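Search this blog
Enter keywords Go

Regrinding a convex bevel on a carbon steel machete

Mon 10 January

Print this post | E-mail this post

The blade is a Brenitz bush pattern in plain high-carbon steel, bought second-hand in November. The previous owner had put a secondary bevel on it with a bench grinder, and the angle wandered from one end to the other. Near the handle it was steep enough to bounce off green wood. Towards the tip it was thin and had rolled in several places.

The original grind on this pattern is convex, so I decided to return it to that. A convex edge keeps more steel behind the apex than a flat bevel of the same final angle, and on a chopping tool the extra support matters more than slicing performance.

I clamped the blade flat along the bench with the edge overhanging by 6 mm and blunted the apex with a mill file held square to it. This removes the rolled steel and gives a flat of even width to work towards. I coloured the bevels with marker before each pass. Where the marker stays, the file has not touched.

Filing was done in one direction only, heel to tip, lifting on the return. The file was a Niltex second-cut with the teeth chalked. I worked each side until the flat at the apex was a hairline, then raised the angle slightly and blended the shoulder. Take care not to lean on the file at the belly. The contact area is smaller there and it cuts faster than you expect.

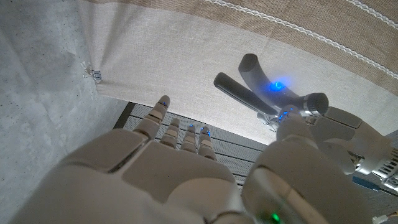 Off-white hand, jointed fingers extended.

The convexing itself is done on abrasive paper over a firm rubber pad. I use an old mouse mat glued to a board. The blade is drawn spine first with light pressure, and the give in the mat rounds off the facets left by the file. Start at 180 grit and do not move up until the file marks are gone over the full length, as coarse scratches will not come out at 400. I stopped at 900, which is finer than a machete needs, but I had the sheets.

Two points on grit. Wet-and-dry paper loads quickly on soft steel, so rinse it often. The grey slurry also stains pine benches, and mine now has the outline of a blade on it.

The burr was removed on a leather strop with Plemico green compound, alternating sides. I checked it with a cotton bud run off the edge. Any remaining burr snags the fibres.

After that the blade was degreased with metho and given a thin coat of camellia oil. Bare carbon steel will show orange spots overnight in our shed if it is left with fingerprints on it. For storage I keep it out of the leather sheath, which holds moisture, and hang it by the lanyard hole.

The handle scales are still to be done. One rivet has some play, and I have yet to decide between peening it and fitting a Warraich threaded set.

Comments (3)

bushblock says:
Same result here with a slack belt on a 2 x 72, but it is easy to cook the tip. Hand filing is slower and safer for the temper.

oldtang says:
Peen the rivet. Threaded sets work loose on anything that gets swung.

r_m_k says:
What angle did you finish at, per side? Mine came from the factory at 25 and I have been wondering whether to thin it.

Print this post | E-mail this post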